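Reltatdale Workshop Building, ground floor
October walk-through: fire, exits and electrical
Checked by Ronaldo Ambrosio

Exit doors
Front door: OK. Opens fully, closer works.
Rear door: Needs work. Latch sticks on the first push. Ticket 407 opened.
Side door: OK. Mat moved back from the threshold.

Extinguishers
Unit 211, hallway: OK. Pin and seal in place, gauge in the green.
Unit 476, workroom: OK. Tag initialed. Bracket screw tightened during the check.
Kitchenette: Fail. Coats hung over the extinguisher. Coats moved, hook to come off the wall.

Electrical
Panel clearance: OK. Three feet clear in front.
Extension cords: Fail. One run under the hallway carpet. Removed. Whoever needs power at the copier should ask for an outlet.
Power strips: OK. None plugged into another strip.
Outlet covers: One cracked by the sink. Replacement on order from Plonix. 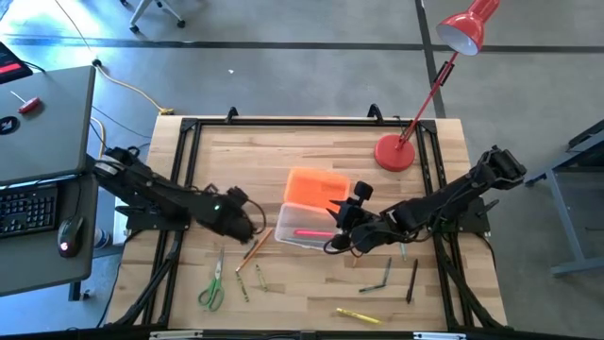
How often do the emergency lights need to be tested?

Once a month, hold the test button for 30 seconds and check that both lamps stay on. Once a year they get the full 90-minute run on battery. Write both in the log by the panel.

Emergency lights
Hallway: OK.
Stairs: Left lamp dim. Battery to be replaced before the next check.
Rear door: OK.

Storage
Paint cabinet: OK. Doors latch, label readable.
Cardboard under the stairs: Fail, same as last time. Krūmiņa has the key to the recycling cage.

Recheck the rear door and the stairs light first.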